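Course Notes, Unit 6: When the Data Goes Bad
Robot Learning Practicum
Instructor: Rochelle Quintanilla
Revised 09/04/2018

Read these notes before the lab. They cover one failure in the Irkent tabletop collection, how it was found, and what you are expected to check in your own recordings.

6.1 Background

The Irkent collection was made with hand-held grippers. An operator holds one in each hand and clears small objects from a table into a bowl. Finger opening and gripper pose are logged along with the video. A policy is then trained on the logs and run on a fixed two-arm cell, which we call Skokska.

The collection had 2,471 episodes when training began in May. Offline error looked normal. On Skokska the arm closed its fingers too early on almost every attempt. It pinched the air in front of the object, lifted, and carried nothing to the bowl. On two runs it drove a fingertip into the table hard enough to trip the force limit, and the cell stopped.
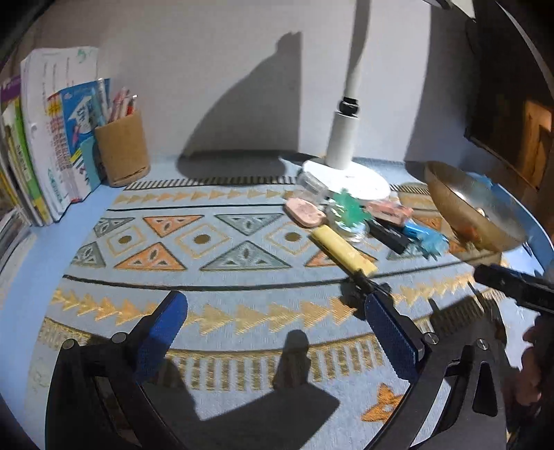

Figure 6.1. Open fingers over the mat, with the second gripper at right.

6.2 What went wrong

There were two separate faults, and each one hid the other for a while.

Fault A: finger zero. The opening value is measured from a zero set at power-up. The operator is supposed to close the fingers fully before switching on. In part of the collection this was skipped, so the log says "closed" while the fingers still have a gap between them. The video is fine. Only the number is wrong.

Fault B: clock offset. The pose log ran behind the video by about 2 frames. In slow episodes you will not notice. In fast ones the logged hand is still moving down when the video has it at the object.

The first fix tried was to retrain with the clock corrected. Results improved a little and the group took that as proof that timing was the whole problem. It was not -- the early closing came back as soon as the objects were changed.

6.3 Why clutter made it worse

With one object on a bare surface, a small error in opening often does no harm. The fingers still land on either side. When objects touch each other, the same error puts a finger on top of a neighbor or pushes the pile.

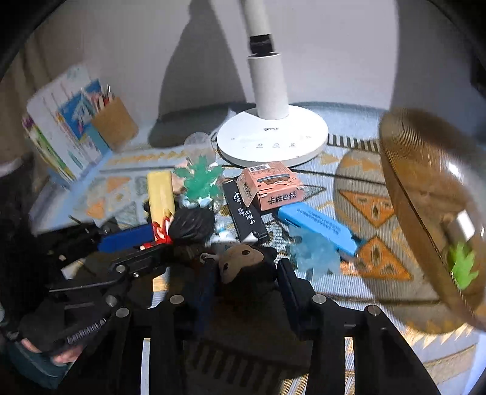 Figure 6.2. Fingers on either side of a toy head at the front of a crowded pile.

Shadows were also blamed early on. The lamp throws strong ones, and the grippers add their own. Quintanilla's group retrained on episodes sorted by lighting and found no change in the failure, so this was dropped. Keep it in mind as a possible cause in your own work, but test it before you write it down.

6.4 Checks before you record

Do these in order. Write the result of each in the session log.

1. Close both grippers fully, then power on. Open and close each one and confirm that the reading returns to zero.

2. Check the pads on the inner faces of the fingers. A pad that has lifted or slid changes the gap.

3. Clap the fingers shut in view of the video. Compare the closing frame with the closing time in the log. If they differ, stop and fix the clock first.

4. Look at the whole work area, including cables, and make sure both hands can reach the bowl without catching on anything.

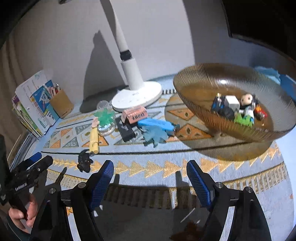
6.5 Safety on the cell

A bad log becomes a safety matter once it is played on a powered arm. Hand-held recording carries little risk. Skokska does not know that a closing command came from a wrong zero, and it will push until the force limit trips.

First runs of any new policy are done at reduced speed, with one person at the stop button and no hands inside the fence. After a force trip, do not reset and repeat. Save the log, inspect the fingertips, and report it.

Reading for next time: the Alcantara report on time alignment, sections 2 and 3. The Clallodow logs are in the course folder. Find the episodes with a bad zero and bring your list to lab.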